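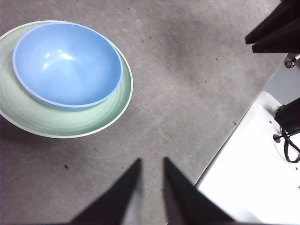
Water Hardness and Soap Consumption in Two Supply Zones of Plurberg
Despina Tănase and Alžběta Holub
Submitted March 15, 2004

1. Purpose

Plurberg receives its water from two sources. The northern zone is fed by wells at Brastarstead and the southern zone by the Nazari reservoir. Residents of the northern zone commonly report scale in kettles and poor lathering. The purpose of this project was to compare the total hardness of the two supplies and to see whether the difference shows up in the amount of soap needed to form a stable lather.

2. Method

Samples were collected in January from cold kitchen taps. Each tap was run before sampling to clear water standing in the house pipes. Samples of 500 mL were stored in capped polyethylene bottles and tested the day after collection. A total of 11 households took part.

Total hardness was determined by titration with EDTA at pH 10, using Eriochrome Black T as the indicator. The end point was taken as the first clear blue with no trace of red. Each sample was titrated in duplicate and the mean recorded. Where duplicates disagreed noticeably, the titration was repeated with a fresh portion.

For the lather test, standard soap solution was added in small portions to a stoppered flask and shaken after each addition. Lather was considered stable if it covered the surface for two minutes.

3. Results

All northern samples were harder than all southern samples. The ranges did not overlap. Soap consumption followed the same order, although the spread within each zone was wider than for the titration. Boiling lowered the hardness of the northern water considerably and left a white deposit, consistent with calcium carbonate. Boiling had little effect on the southern water.

4. Sources of error

The lather end point depends on how hard the flask is shaken. Holub did all the shaking after the first session, so the early values are less reliable. One northern household had a Sakutier softener on the incoming line. Its sample was taken from the untreated garden tap, a departure from the procedure in Section 2.

5. Further work

Calcium and magnesium were not determined separately. Sampling in late summer, when the reservoir is low, would show whether the southern values are stable over the year.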